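Two Grippers and a Cup

By the time the tables are pushed into place at the Gornstead robotics club, Davina Semple has already been asked three times whose turn it is. She keeps a list on her phone. The list doesn't help much, everybody wants to go first!

The club began in March with three members and a box of parts. Now it meets upstairs, with extension cords everywhere, and this season's project is one they call Fosard: teaching a robot arm to handle ordinary kitchen things by showing it how a person would do the job. A student picks up a pair of hand-held grippers, moves a cup from one spot to another, sets it down and does it again. And again. The goal for the term is 3091 good demonstrations, a number Levente Bárány picked and now refuses to explain. 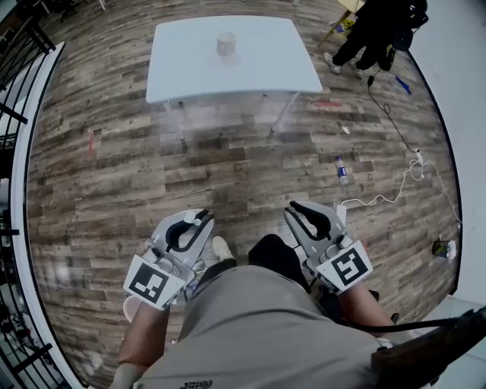 It sounds dull and it really isn't. Your hands have to forget they have fingers -- you get two per side, curved ones, and a cup that was the easiest thing in the world at breakfast suddenly wants planning. Do you come in from above? From the handle side? Nikola Wasilewska likes to go slow and low. Shinji Nagano swoops, and the rest of the group groans, and then half of them try it his way.

Ashraf Berrada looks after the recordings. After each session he sits down with whoever is still around and goes through the takes, throwing out the ones where somebody sneezed or bumped the table. On a good evening they keep over 48. He loves this part, and it's catching -- I stayed an hour longer than I'd planned, arguing about wrist angles with people half my age.

Next up is pouring. Davina wants to start with dry rice. Levente is holding out for water.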